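# The shirt on the bed

When I moved to Virnisley, my whole wardrobe fitted in two bags, and I was proud of it. Three years later I could not close a single drawer. Every morning I pulled out one T-shirt and four others came with it, and I pushed them back with my knee.

I am writing about folding because I was bad at it for most of my life. My mother ironed everything, even the tea towels, and she folded so fast that I never saw how it was done. I left home with clean clothes and no knowledge.

The person who changed this was Mrs Kravchuk, my neighbour on the ground floor. She worked for 14 years in the laundry of the Jitari, the old hotel by the station, and by her own count there were weeks when 2,000 towels went through her hands. I went down to borrow a clothes rack and stayed the whole afternoon.

"You fold in the air," she told me, when she saw me holding a shirt under my chin. "Put it down on something."

It was her first rule, and still the one I use most. A shirt held in the air pulls itself out of shape while you work. On a flat surface it stays where you leave it. A table is good if you have a long one. I have a small round table, so I use the bed, with the cover pulled up to the wall so that I don't fold over a sheet and two pillows.

Her second rule was to use the hands before the fold. She laid the shirt down, put both palms in the middle and moved them slowly to the sides, then down to the hem. She did this also with shirts that looked smooth to me. Thin cotton keeps small waves in it, and each layer you add on top presses them in a little more.

After that come the sides, and here people disagree. At the Jitari they turned both sides to the middle and laid the sleeves back on themselves. A friend of mine rolls everything like a pancake and says she will never go back. I tried rolling for one winter. It saves space in a suitcase, but in my drawer the rolls opened slowly, and by the end of the week I had the same soft heap as before.

What I do now is simple. One side in, sleeve back, other side in, sleeve back, then the hem up towards the neck in two turns. The last part is the one I hurry, and the hem is where it shows.

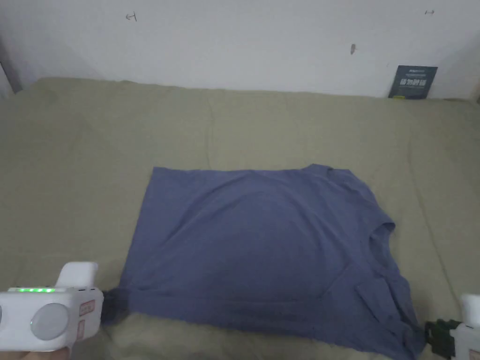 **Efua Amoah**
*Home and household writer*

A blue T-shirt like this one, in a soft, slightly wrinkled fabric, is for me harder than a stiff white shirt. The straight edge comes easily. The sleeve wants to go out to the side again, and the hem gathers in layers when I move it too quickly. Mrs Kravchuk would open it and begin again without any comment. I do that perhaps half of the time.

I should say something about folding boards, as readers asked me after the July issue. The shop Takinik, near the market, has a plastic one with hinges. I borrowed it for a month and it makes very equal rectangles. For a family with many school shirts I can understand it. For me it was one more thing to store, and it stood behind the wardrobe door and fell on my foot.

My drawer closes now. The shirts stand on their edge, with the folded side up, and I can take one without waking the others. The socks are still in a bag, and Mrs Kravchuk has not seen the bag.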